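Notizen zum Vortrag, Museum Belina, 1. Juli 2023

Begrüßung kurz halten, dann gleich zur Werkstatt Schwaiger. Zwei Brüder, beide Maler, Stillleben und Hafenansichten. Der Nachlass umfasst 200 Blätter. 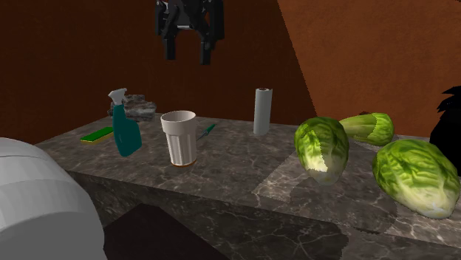 Der ältere ging im April nach Ustness und blieb dort – Briefe kurz vorlesen. Späte Bilder: weniger Farbe, Licht von links. 72 davon hängen heute in Clollholm.
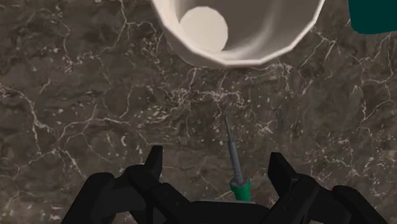
Kleiner Schraubendreher mit grünem Griff, darüber ein heller Behälter

Zum Schluss die Zuschreibungsfrage, danach Diskussion.

2 Kommentare · 72 Mal geteilt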